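Fistovell Roof Box – Owner's Guide
Section 4: Loading the box for a trip
Last revised 7 January 2019

I've fitted more of these boxes than I care to remember, so I'm going to write this the way I'd tell you in the driveway. You should already have the crossbars on and the clamps tight (Section 3). If you don't, go back and do that first!

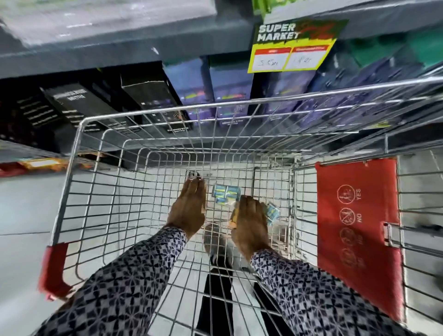
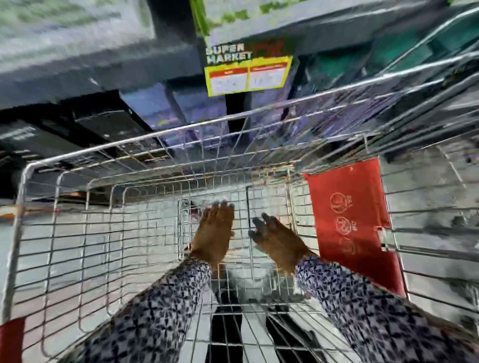
Hands in a wire shopping cart, both photos.

Before you start

Look up the roof load limit in your car's own handbook. The limit covers the bars, the box and everything inside it, so you have to add all three together. Amber Hermans, who does our phone support, gets this question more than any other, mostly in February when people head for the snow.

Loading

1. Park on level ground and set the parking brake.

2. Unlock the box with the Clirkby key and open the lid from the curb side. Let the struts lift it – don't yank.

3. Lay the rubber mat flat. The ribbed side goes up.

4. Put your heaviest bags in the middle, between the two crossbars. Light, bulky stuff like sleeping bags and coats goes at the front and back.

5. Run the 4 straps across the load and pull them snug. I give each bag a good shove afterward, and if it slides I start that strap over.

6. Close the lid with both hands, one near each latch, and turn the key until you hear the second click.

7. Pull the key out. It only comes out when every latch has caught, so if it's stuck, something is pinched in the rim (it's nearly always a strap end).

Note: The Dierckx bars have a rubber strip on top. Leave it in place on the part under the box, even if it looks a little squashed.

CAUTION: Never carry fuel cans or gas bottles in the box.

CAUTION: Your car is now taller. Measure from the ground to the top of the lid and stick the number on the dash. Henk De Haan in our workshop forgot his once and we had to order him a new Tuklow lid.

On the road

Stop after the first 17 miles and check the clamps and straps again. Things settle, especially soft bags. After that I check at every fuel stop – it takes a minute. Slow down in crosswinds, and leave yourself more room to brake than you normally would.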